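News | Homeware
February, by the Stunard shop team

Stunard opens its Muldale shop on Monday

I'm so pleased to finally share this one – our first proper shop opens in Muldale on Monday, at 12 sharp! We've spent 13 months selling from market stalls, and I can't wait to have a roof (and a kettle).

Expect some 72 pieces on the shelves, from mugs and jugs to bowls in soft colours like pale turquoise.
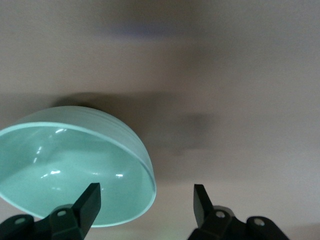
Finding us

We're on Bristska Lane, next door to the Abdelaziz bakery. Press are welcome from 10 in the morning, so do pop in and say hello.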